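3.2 Le carton posé sur le lit : contenus mixtes

Les entretiens portaient d'abord sur les valises. Très vite les enquêtés ont parlé d'autre chose, du carton, celui qu'on remplit en dernier, sans liste, souvent dans la chambre. Nous l'appelons ici contenant résiduel (terme repris de Kocabaş, voir section 2). Ni bagage ni rangement. Un entre-deux, donc, et mal couvert par la littérature sur le départ domestique, qui s'intéresse surtout aux meubles et aux objets de valeur.

Corpus : 37 cartons, relevés dans 2 quartiers, Eltorthorpe et Zerdale. Relevés faits en octobre, le plus souvent en fin d'après-midi. Grille de codage dite Jellon, 4 catégories : textile, alimentaire, papier, divers. Un carton est dit mixte dès que deux catégories s'y cotoient sans séparation.

Le cas le plus fréquent associe textile et alimentaire. Chaussettes et en-cas surtout. Les petites pièces de linge servent de remplissage, on les roule, on les plie, on les cale où il reste de la place ; l'alimentaire vient en sachets souples, refermables de préférence. La figure 3 en donne une configuration typique : carton brun ouvert, bas et large, posé sur une couverture rayée, une chaussette blanche roulée, une grise pliée, des petits emballages, et un sachet à zip de fruits séchés devant le carton. Noter aussi la chaussette grise qui pend par-dessus le bord avant. Le débordement est codé à part (variable D), car il gêne la fermeture des rabats et revient souvent dans les entretiens comme source d'agacement.

Figure 3. Carton mixte textile / alimentaire, sur lit. Sachet translucide de fruits séchés au premier plan. 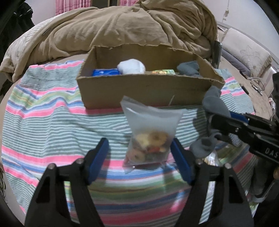 3.3 Le lit comme plan de travail

Deuxième point, le support. Le lit est préféré au sol et à la table. Raisons données : hauteur, place, on voit tout d'un coup. Le lit n'est pas forcément fait, la couette est repoussée vers le fond et on travaille sur ce qui reste. Nermin Kocabaş parle de « surface provisoire », expression que nous gardons faute de mieux.

Conséquence pratique : une surface molle. Le fond du carton s'enfonce, les objets glissent vers le creux, les sachets se couchent. Plusieurs enquêtés disent remettre les mêmes affaires en place à chaque ajout. D'autres s'en moquent, ils trieront à l'arrivée. Le modèle de Krishnan, pensé pour des plans rigides, ne prévoit pas ce va-et-vient et sous-estime a notre avis le temps de remplissage. À reprendre en 4.1 avec les durées par catégorie.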